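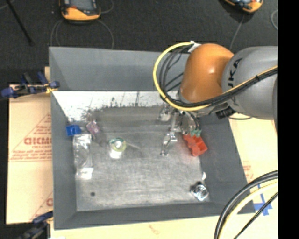
最終更新:2月 木曜 23時すぎ

同郷会の票は誰のものか

ニクロフの県人会みたいな集まり、正式には同郷会というのだが、そこの冬の総会に元副市長のボジヴォイ・プロハースカが来た。来て、しゃべって、拍手をもらって帰った。演説18分。うち予算の話、ゼロ。

言ったのは「まとまれば強い」。それだけ。同じことを言い方を変えて9回は言ったと思う。隣の席のマルツェラ・ペシェクが途中から手帳に正の字を書いてたので、数は確かだ。

で、まとまってどうするのか。そこがない。

会員は1,623人。市議選なら議席が2つ動く人数である。だから政治家が来る。春が近いと来る。夏祭りの片付けには来ない。別に来なくてもいいんだけど、来ないことは覚えておきたい。

私が引っかかってるのは、政治家より会のほうだ。会長のシュチェパーンカ・バルトシュは閉会のあいさつで「会としての総意」と言った。総意。いつ取った?採決なし、議案書にも一行もなし。配られたのは弁当の注文票だけ。それで翌朝の地元紙には「同郷会、プロハースカ氏支持へ」と載る。載った。母から電話がきた。あんたもそうなの、と。

違う。まだ決めてない。

もちろん団体が誰かを推すのは自由だ。悪いことだとも思わない。バス路線の件だって、会がまとまって市に掛け合ったから残った。あれは良かった。私も署名した。ただ、あのときは紙が回ってきたのだ。名前を書く欄があって、書かない人は書かなかった。ソコル会館の裏の八百屋なんか最後まで書かなかったし、それで誰も怒らなかった。

今回は欄がない。書かない自由もない。

ネリ・ペルコネンという人が前に会報に書いていた。同じ町の出だから同じ票、というのは、同じ町の出だから同じ靴、というくらい乱暴だと。うろ覚えなので言い回しは違うかもしれない。会報が見つからない。でもその通りだと思う。うちの家族三人ですら前回は割れた。父は今も誰に入れたか言わない。

若い会員が減ってるのもこのへんじゃないのか。タムシン・ピアスは結婚して入会した人で、料理の会には毎回来るのに総会には出ない。理由を聞いたら「自分の代わりに返事されるのがいや」。きつい。けど反論できなかった。

それと裁判の話。プロハースカは副市長時代の入札の件で去年無罪になった。無罪は無罪、そこを蒸し返すきはない。ただ無罪だから支持、という理屈もおかしいでしょう。壇上ではなんとなくそういう流れになってて、苦労人みたいな扱いで、拍手が一段大きくなった。聞きたいのは水道料金をどうするかなのに。質疑の時間は「時間の都合で」なし。弁当は定刻に出た。

提案はひとつ。推すなら投票をやること。無記名で、会員全員に用紙を郵送して、結果は賛否の数をそのまま出す。反対が何人いたかも出す。切手代がかかると言われそうだが、総会の花輪を一回やめれば足りるはず。それができないなら「会として」を使わないでほしい。会長個人として、で十分伝わる。

この文は会報にも送った。載るかはわからない。返事はまだきてなてい。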